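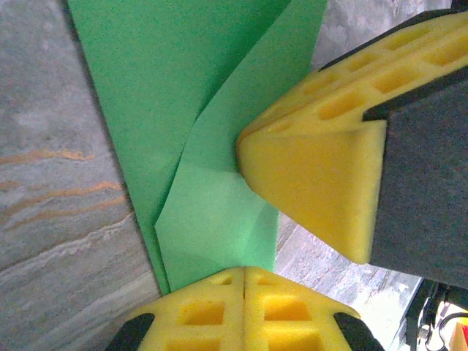 Soft Fingers or Hard Fingers?

Pick up a sheet of paper from a table. Did you slide it to the edge first? Did you pinch it, or push it until it bent up in the middle? Your hand worked that out so fast that you probably didn't notice.

A robot has a much harder time. The part of a robot that grabs things is called a gripper. Many grippers have two fingers that open and close like a clothespin. Two fingers are enough for a block or a cup. Thin, bendy things are trickier, and that is why people who build robots like to test with them.

How a gripper test works

At the Tokotgate workshop, Daichi Sasaki compares grippers. In September he had two kinds of fingers to try. The Lesix fingers are hard and smooth. The Voklow fingers are soft and squashy. He wanted to find out which ones were better at folding.

To make a test fair, you change one thing and keep everything else the same. Daichi used the same arm, the same table and the same kind of sheet for both kinds of fingers. He changed only the fingers. Each kind got 500 tries.

A try was marked "good" if the sheet was folded and had no new dents or tears. If the sheet slipped away, the try was marked "dropped." If the sheet got hurt, it was marked "damaged." Daichi wrote down every result, even the boring ones.

Why squashy helps

Press your fingertip against a window. The tip goes flat, and more of your skin touches the glass. More touching means a better hold. A soft robot finger can do the same thing. The yellow fingers have rows of little square pockets molded into them, a bit like a waffle. Pockets leave room for a soft material to squash into when it is pressed.

Hard fingers are good at other jobs. They don't change shape much, so the robot knows just where the tips are. If you want to put a small peg in a small hole, that matters a lot.

Where the cameras go

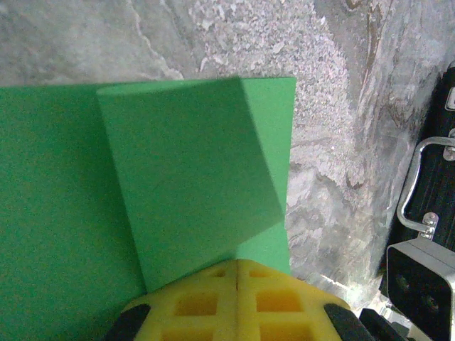

A robot can't fold what it can't find, so the camera matters as much as the fingers. One camera can be put up high, looking down at the whole table. Another can ride near the gripper and see things close up. The close camera has one big problem, which is that the fingers get in its way. The yellow pad covers the bottom of the green pieces, so any part hidden behind it has to be guessed or seen from somewhere else. A camera module with two round lenses side by side sits at the lower right. Two lenses can help a robot judge how far away something is, the way your two eyes do.

Try it yourself

You need a sheet of paper, two pencils and two kitchen sponges.

1. Lay the paper flat. Hold one pencil in each hand and try to fold the paper in half.
2. Do it again with a sponge in each hand.
3. Make 4 tries each way and write down what happened.
4. Now close one eye and do them all again.

Words to know

Gripper: the part of a robot that holds things.
Lens: the clear, curved part of a camera that light goes through.
Fair test: a test where only one thing is changed.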